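Drarkum mobile unit: progress report for March
Prepared for Boltbridge by Uliana Yurchenko

Status in one line: the machine works, the budget is intact, and I have opinions about wrist screws.

Upkeep

The left wrist came loose again. Last month I told you it was fixed, and last month I believed it. We have since taken the wrist down to the bearing, cleaned it, put it back with new screws and marked each head with paint so that any movement shows. It has now run 40 hours without a screw turning. The old screws are in a jar on my desk, as a reminder not to write "fixed" in these reports.

Gripper fingers were re-zeroed twice. The second time was my doing. I had loaded the calibration file for the other arm, and the gripper spent a morning closing on a point slightly to the left of everything. The files now have names a tired person can tell apart.

Head camera

This took most of the month. The mount from Kodikara holds its angle well, provided you set it to the right angle first, which took us 6 tries. We settled on a steep downward tilt. It gives up a good deal of wall and gets us chair, armrests and floor in one view, and the chair is what the Narkeo task is about.

For the approach check we use the office chair by the white desk. It is black, it has casters, and its curved back gave the old depth settings fits. The chevron floor is no friend to the tracker either, and the scuff marks on the right have been more use to it as landmarks than anything we stuck down on purpose. Please don't let anyone polish them out. 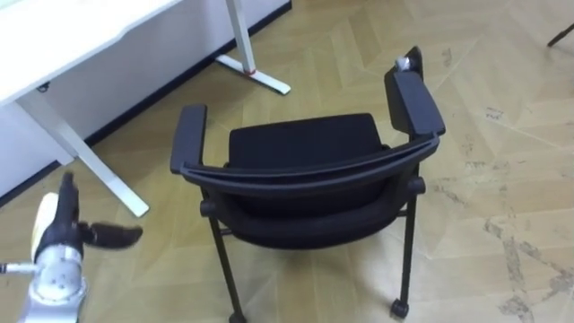
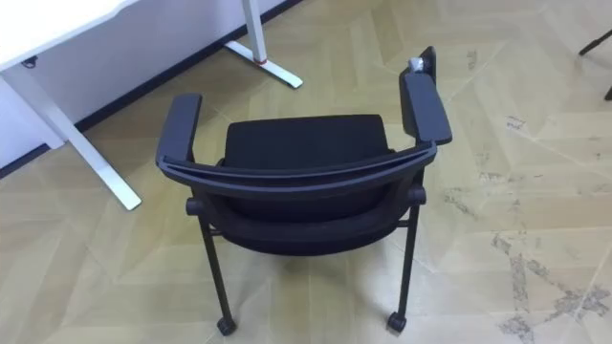

Head camera views of the test chair and desk. A gripper is in view in the first only.

With the new tilt, 97 percent of approach runs in the log ended inside tolerance. The rest were mostly me stopping the run early, plus one Saturday session when the base lost its network link and sulked until lunch.

Spending

On plan. Screws and paint came to less than the shipping on the screws and paint. We have 2 spare finger sets on the shelf and I would like to keep it that way, so expect a small order next month.

Still open

The wrist cable needs a better route, as it rubs on the housing at full reach. Emergency stop inspection is due. The startup checklist still has a step that refers to a switch we removed in the fall, and everyone dutifully ticks it.

Next report will cover the right arm, which has behaved so far.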